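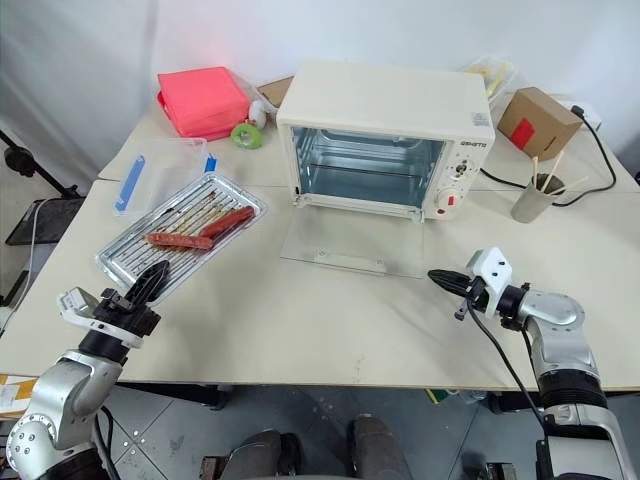 Kitchen chores work package: progress report for October

Prepared for Lucinda Montoya, Skorley Fund
From Noemi Brannigan, Kevier household robotics group

Where we are

This was a good month! When we wrote the proposal we asked a plain question: can a two-armed machine do the small jobs that fill up an evening at home, in an ordinary kitchen setup, with things you can buy in a store? For the toaster oven task, the answer has moved from "sometimes, if we hold our breath" to "more often than we had planned for at this stage."

The task is to take a metal grill tray with two sausages on it, get it into the oven with the door down, and close the door. We left the clutter on the table on purpose - the chopsticks in their cup, the storage box with the blue clips, the cardboard box, the power cable. Real counters look like that, and the arms have to learn to work with it all there.

What we did

We recorded 3243 runs in total, of which 1055 were tray loading from start to finish. The rest cover single steps, mostly opening and closing the door and lining up the tray with the rack. We also set aside 200 runs that are never used for training, so that we can test fairly at the end of the project.

The Fisiro control software was updated partway through the month. It cost us a few mornings of setup, but the two arms now wait for each other properly, and the jerky pause before a grasp has gone. I can't tell you how pleased the team is about that pause.

What is still hard

The lowered door is the main trouble. It sticks out toward the robot, so the tray has to travel over it at a good height and then come down level with the rack. If the left gripper takes the tray too far to one side, the whole thing tips and the sausages roll. The ridges help a little.

Turning the knobs is the next problem. We can reach them, and we can grip them, but the machine doesn't yet know how far it has turned one. A person still sets the timer. I'd call loading close to useful and cooking a meal alone a long way off.

Speed is the other honest gap. A person does this job in a few seconds and the robot takes its time over every step. We have not tried to hurry it yet, and I would like to leave that until the grasps are steadier.

Next period

We plan to add 3 new trays of different widths, begin unloading as well as loading, and move a copy of the setup to the Tikkanen test kitchen, where the counter is higher and the light comes from one side.

Spending is in line with the plan. The only change I'd like to ask for is a second set of gripper fingers, since the present pair will be needed in both places. Lucinda, could you let me know by the end of the month whether that can come out of the equipment line?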